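Furkska Sorting Trays

README for the shared folder, version of 8 April 2018

What is in this folder

The folder keeps the notes and lists for the tray exercises at the Furkska toy library. We lend out building bricks in small sets, and when the sets come back they must be sorted, checked and put away. The exercises teach this work to new helpers and to children who come on the open afternoons. I wrote most of the text myself, and Niall Baxter corrected my English in the first two parts. Mistakes in the rest are mine.

Files

bricks.csv - one line for each brick in the collection, 2908 lines at the moment
sets.csv - which bricks belong to which set, 383 sets
layouts.txt - the 36 layouts for the table, in words
returns.txt - remarks from people who brought sets back

The files are plain text. You can open them with any spreadsheet or editor. Please do not save bricks.csv from a spreadsheet with the date format turned on, it changes some of the set codes to dates. This happened in March and Kiros Wako needed a whole evening to repair it.

Columns in bricks.csv

id: the number of the line. It is not printed on the brick.
size: studs on the short side, then on the long side. A square brick with four studs is 2x2.
height: full, or flat for the thin plates.
color: one word from the color list below.
state: good, scratched, or bitten. Bitten bricks go out of the sets but they stay in the list.
box: the name of the storage box, Tronum or Wurton. These are only the names of our two shelves.

Colors

We use nine color words: white, black, gray, red, yellow, blue, green, brown, other. The old list had also cream and ivory, but two persons never agreed which brick was cream. Now all of them are white, also when the plastic has become a little yellow with age. If you compare with the old list of Ilir Stoyanova, read cream and ivory as white.

The table and the trays

The work is done on a flat tan surface with lines of blue painter's tape. The lines make a grid, and a layout says where on the grid a tray should stand. Small differences do not matter. A tray can stand straight or at an angle, and the layouts do not give the angle.

The trays are plastic, with a raised rim and rounded corners. The rim is useful because small bricks do not roll down on the floor so easily. For the blue tray we prefer light bricks, as dark blue ones are hard to find again in it. Please wipe the tray before you start - crumbs and dust look like small parts when you are tired.

How to read a layout

Each layout has a short name and then the objects, from the largest to the smallest. The simplest ones have one tray and one brick, and we use them first with new people. The learner says the size and the color, finds a matching line in bricks.csv, and puts the brick in its box. It takes 30 seconds when you know the list, much longer on the first day.

Layout "one in blue": blue tray, white 2x2 brick on the floor of the tray, studs up.

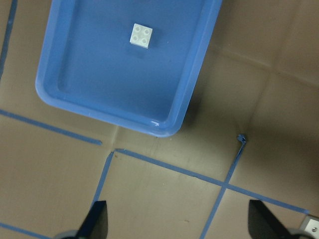
Known problems

Some of the white 2x2 bricks have two lines in bricks.csv. Fergus Lamont is removing the doubles, but he is only at the letter M of the set codes.
The sets that came from the Sutherland school have no state column filled in.
Layouts with two trays use the words near and far, and it is not written from which side of the table. Read them from the window side.

Use and contact

You may copy the lists and change them for your own toy library. If you find a wrong line, send the id and the correct value to Calum Haldane, and do not change the shared file yourself. New layouts are welcome too, please write them in the same form as the old ones.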